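December, after lunch – packing the Mutstead bag

Third go at the order. Ettore wants one bag only, paper, no box, so everything has to go in the brown kraft one with the twisted handles. Undano sent a pack of spares but they are a bit narrower at the bottom, leave them for now.

What goes in:

- zebra plush fabric (the big piece)
- white bucket hat
- paper cups, the whole stack, still nested

Weighed the zebra piece before starting, 85 g more than it says on the Rimska slip. Wrote it on the slip, not chasing it.

First go – cups in first, standing up. Fine till the fabric went on top, then the stack leaned and pushed the side of the bag out. Looked awful. Second go – fabric first, rammed down, cups on top of it. Cups stick up past the handle and the hat has nowhere to sit execpt over them, brim all bent. 30 minutes gone on those 2 and nothing to show for it.

Ettore Zuccaro came past and said fold the zebra stuff lengthways and line the bag with it, cups down the middle. Sounds right. Pile is slippy so it wont hold a fold for long, need to be quick or put a clip on it.

Cleared the table and laid it all out again. Bag stays at the back against the wall, open, cups by it, hat flat on its brim with the crown up so it keeps its shape. Fabric on the left, still in a heap. 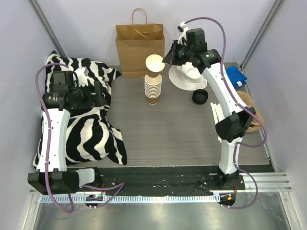 ### Go 3

1. Shake the fabric out, pile side down. Fold lengthways, then again. Don't press it.
2. Line the bag – one end up the back, along the bottom, other end up the front. Leave a gap in the middle the width of a cup.
3. Cups in the gap, open ends down. If the stack is too tall for the handle split it in 2 and stand them side by side.
4. Hat last, crown up, on top of everything. Tuck nothing inside it.
5. Lift by the handle and hold. Check the bottom seam.

If the seam goes, try one of the Undano bags inside the brown one before giving up on paper altogether.

### To sort

- ask Boateng whether the hat can go in with the brim folded. Would make life a lot easier
- clips – the wide ones, not the bulldog ones, they leave a mark in the plush
- lint everywhere off the zebra piece. Brush the hat before it goes in, white shows every hair
- Ettore has the Rimska slip, get it back off him before four
- write up go 3 under this, same page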